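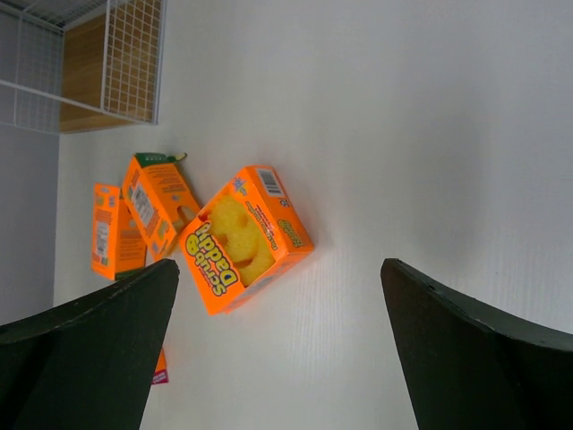
Garnari support
Ticket: Examples marked "no grasp" when the gripper clearly had the box
Opened by: Kasun Dissanayake, Jokeck
Assigned to: Hashini Kodikara
Site: Grullavthorpe, Bangash table
Status: Solved, follow-up open

Kasun Dissanayake, 09:12

Morning! We're partway through the sponge task and I've got a puzzle for you. The task is pick up one sponge packet from the group on the table, lift it clear, carry it to the shelf and let go. Mostly Scrub Daddy and its relations in their orange card sleeves. They're lovely objects to teach with, by the way. Lots of holes, lots of edges, and the pilots have to make a proper choice every time about where to put the fingers.

Since we updated Garnari, a chunk of the finished examples are landing in the "no grasp" pile. I went through the first 25 from this morning and 7 of them were in there. I've watched all of those back through the wrist camera and in every single one the packet is between the fingers and comes up off the table. They're good examples. A few of them are better than the ones that passed!

What I've tried so far:
Restarted the recorder. No change.
Restarted the arm as well, and homed the gripper. No change.
Swapped pilots. Same result for both.
Cleaned the wrist camera lens. Nice picture, no change.

Nothing in the log looks alarming to me. The check at the end just says "closed position outside expected range" and moves on. I've attached the session folder.

Hashini Kodikara, 09:40

Hello Kasun, thanks for such a tidy report, and for watching them back before writing in. That saves us a lot of to and fro.

The line you quoted is the useful bit. Garnari doesn't look at the camera when it decides whether there was a grasp. It looks at how far the fingers were apart while the arm was lifting, and compares that with the range saved for the object. If the fingers stop too wide it thinks they've jammed on something, and if they shut too far it thinks they've closed on thin air.

Could you tell me two things?

First, what range is set for the sponge task? It's under Task, Objects, Expected width.

Second, are the rejected ones spread evenly over the packets, or is it the same kind of packet each time? You may have to look at the pictures for this, as I can't see anything in the notes saying which packet was picked.

Please don't delete or re-record anything yet. The raw recordings aren't touched by the check, so whatever we find, those examples can be put back.

Kasun Dissanayake, 10:05

Range is whatever came over with the update. It was blank before, I'm fairly sure, and now it's filled in. I certainly didn't type it.

You're right that we don't note which packet was picked. The label is just "sponge packet" for the lot. I'll go back through with a cup of tea and sort them by eye. 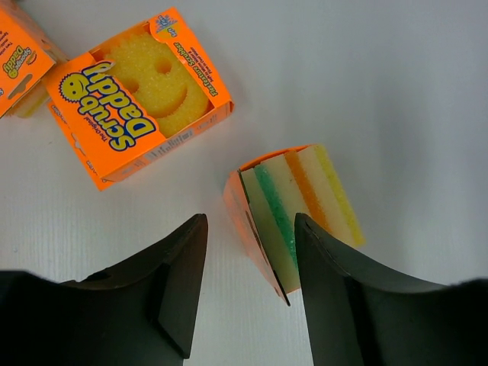 Kasun Dissanayake, 10:48

Right, this is interesting! Every rejected one is a packet being held by a different side from the usual. The smiley ones that are taken across the face all pass. The layered ones, and anything picked up by its narrow side, are where the trouble is. When a pilot comes in on the end of a packet the fingers close a good deal further, and I think that's what the check doesn't like.

It also explains why swapping pilots made no odds. They've both been told to vary the approach, so both of them take the narrow side now and again. I'm glad they do. It's exactly what we want the model to learn from, and I'd hate to end up telling them to stop because a filter gets upset.

One more oddity while I was in there. On a few of them the finger reading seems to trail behind the picture. The fingers visibly stop on the card, and the number carries on creeping down for a moment. Is that the same fault or another one?

Hashini Kodikara, 11:20

That sorting job was very well worth doing. I think you've got two things going on and they've been hiding each other.

Number one is the width range. The update fills in a range by itself if the box is blank, and it works it out from the first few examples it finds for the task. If your early examples were all wide grasps, it will have settled on a wide range, and then anything narrow gets thrown out. It's meant to ask you before saving. I've passed that on as a bug, as you clearly weren't asked.

Number two is the trailing number, and I don't think it's a fault in the recorder. Card sleeves give a little. The fingers touch, the sleeve bows inwards, then the sponge behind it starts to squash, so the reading can keep going down after the fingers look as if they've stopped. A sponge with open gaps in the sleeve might do this more than a stiff box would. To be certain, please do this:

Set the gripper to record with nothing in it.
Close it fully, open it, close it again.
Put something hard between the fingers. A block of wood is fine.
Close on the block and hold.
Send me that recording.

If the number stops dead when the fingers meet the wood, your clocks are fine and it's all down to squash. If it trails there too, we've a timing problem and I'll want to see the cable run.

Kasun Dissanayake, 13:30

Done, and uploaded as "block test". I did it 3 times to be on the safe side.

It stops dead every time. Picture and number together, as near as I can see. So it's squash! I'm really pleased with that, because it means the reading is telling us something true about the sponges. I'd half expected to be taking the gripper apart this afternoon.

So now, what do I put in the width box? If I leave it blank it'll only guess again.

Hashini Kodikara, 13:52

Agreed, I've looked at the block test and the timing is fine.

For the width, I'd do it like this.

Under Task, Objects, tick "Don't guess". That stops it filling the box in for you, and it stays ticked after the next update.

Split "sponge packet" into separate objects. You don't have to go mad. One for the smiley packets, one for the layered ones and one for anything else would do, so 3 in all.

For each object, set the bottom of the range from its narrowest side with a bit of squash allowed, and the top from its widest side that will fit the fingers. Measure with the gripper itself if you can. Close it gently on the packet and read the number off the screen, then you're using the same ruler as the check.

Save, then run Check Again on the session folder. It only rewrites the pass or fail mark, so the recordings stay as they are.

One thing to watch. A wide range will let through the odd example where a packet slipped or was only pinched by a loose flap. I'd switch on "Hold until release" too, which looks at whether the fingers stayed put for the whole carry. It catches most of those.

Kasun Dissanayake, 15:15

It's worked! Check Again has put every one of this morning's rejects back in with the passes, and none of the earlier passes dropped out. "Hold until release" then picked out a single example from the later batch, and when I watched it the packet does slide down in the fingers halfway to the shelf. Fair cop. I've left that one in the fail pile with a note, as it might be handy later on for teaching recovery.

Setting the widths took roughly as long as making the tea. The pilots have the new object names on a card by the screen and they pick the name before they start each go. It slows them down a touch, but having the kind of packet in the notes is going to be a treat when we come to balance the set. I can already see we're short of layered ones taken from the end, so that's the plan for the rest of the afternoon.

A couple of wishes, if you're collecting them. It would be grand to have the finger reading drawn over the wrist picture during playback. I had them in two windows side by side and my eyes were going. And could the "no grasp" message say which way it missed? "Too narrow" would have got me there before my first biscuit.

Hashini Kodikara, 15:36

Brilliant, thank you for seeing it through. Both wishes are written up. The second is a small change and I've asked for it to go in with the bug fix. The overlay is a bigger job, but there's already a rough version here that I can send you to try if you don't mind it being ugly.

I'm marking the main problem as solved and leaving the follow-up open for the guessed width. I've linked your folder to it, so please keep the folder where it is until that's closed. If you add a new packet to the task before then, check the "Don't guess" tick has stuck after saving.

Kasun Dissanayake, 15:41

Ugly is fine by me, send it over! Folder's staying put and I've locked it. Tick is still there after a restart, I just looked.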